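Ekitz Snack Packs: Progress Report to the Dallura Fund
Reporting period: start of the grant through November

Hello again from Ekitz! I promised to keep these reports readable, so I'm going to write it the way I'd tell it to you over coffee, and the receipts are in the separate folder as usual.

Where we are

The short version is that we've packed and handed out 663 snack packs so far. Of those, 197 went out in November alone, our best month yet by a good stretch. Your grant agreement asked for 500 by this point, so we're ahead, and I'm pretty happy about it (I may have done a little dance by the copier).

Most of the packs still go to the evening study hall at Grasska. The students there come straight from work or from a long bus ride, and by seven o'clock the vending machine is usually down to gum. The rest go to the drop-in desk at Midtbø, where people grab one on the way out. Grasska likes the noodles best. Midtbø goes for anything crunchy, and the desk has asked me twice for more of the small packets that fit in a coat pocket.

What goes in a pack

In the spring we were buying whatever was on sale, and the packs were all over the place. One person got three kinds of crackers and the next got a lonely granola bar. Since the summer there's been a set list: one instant noodle packet, two smaller snack packets, and something sweet if the budget stretches. It doesn't sound like much of a change, but the grumbling has stopped and ordering takes me half the time.

Noodles are still the cheapest filling thing we can buy, and they're flat, so they stack nicely. The snack packets are the fussy part. They puff up, they slide, and when you lay them down they take over the whole table. Standing them up side by side in a tray works a lot better, because you can read the fronts and you can tell right away when one kind is running low.

The packing table

You asked in your last note how the packing is done, and whether the equipment line ($6 a tray, for the record!) was worth it. Yes to the second part. We pack at the wood-topped table at Midtbø. Black trays are for snack packets, clear tubs are for whatever we're putting together at the moment, and noodles get piled up off to the side until they're needed. The very small packets come in see-through bags, and we leave them bagged until the end, otherwise they wander off under everything else.

Snack packets out on the Midtbø table:

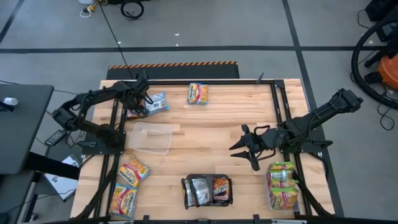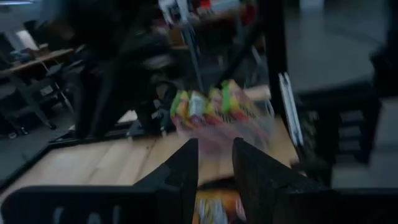
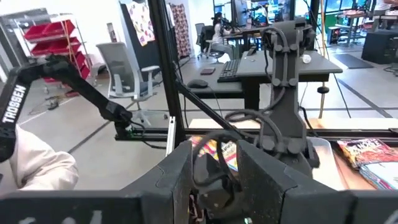
What's been harder than I expected

Flavors, mainly. I figured people would be glad of a free noodle packet and that would be that. Well, the spicy ones come back! At Grasska there's now a swap basket by the door where you can leave the one you don't want and take another, and it gets plenty of use. I've cut the spicy order in half for the next round and added a plain chicken one, and I want to get a proper vegetarian noodle on the list too. I've found one, but it costs more than I'd like and the case size is huge. I'm trying to talk the supplier into a split case.

Crushed packets are the other headache. Anything with chips in it suffers if it rides at the bottom of the tote. We lost a fair number in the fall before I changed the order of loading, with noodles on the bottom now and chips last. It's better. I still find the odd bag of crumbs, and those get eaten in the office (by me, mostly).

Dates are worth a mention as well. Some of the marked-down stock had a shorter shelf life than I noticed when I bought it, and I had to push a lot of cheese crackers out the door in one week. I now write the earliest date on a sticky note on each tray when I fill it. Low tech, but I haven't been caught out since.

Money

We're inside the budget. Food is running slightly over what I planned and transport is well under it, as Grasska has been letting us use the cart and the side entrance, so I haven't needed to pay for the van every time. If it's all right with you, I'd like to move what's left in transport over to food for the winter. I've filled in the change form and it's in the folder, it just needs a signature from your end.

Next few months

I want to keep both sites going at the current pace through exams, when the study hall stays open later and the demand jumps. I'd also like to try a bigger weekend pack at Midtbø with two noodle packets in it, on a small scale first, to see who takes it and whether it comes back half full. And I need a second shelf, as the cases are currently living under my desk and I've got nowhere to put my feet.

If Dallura would like to come see a packing afternoon, please do. Let me know a week or so ahead and I'll make sure there's coffee, and you can pick your own noodles.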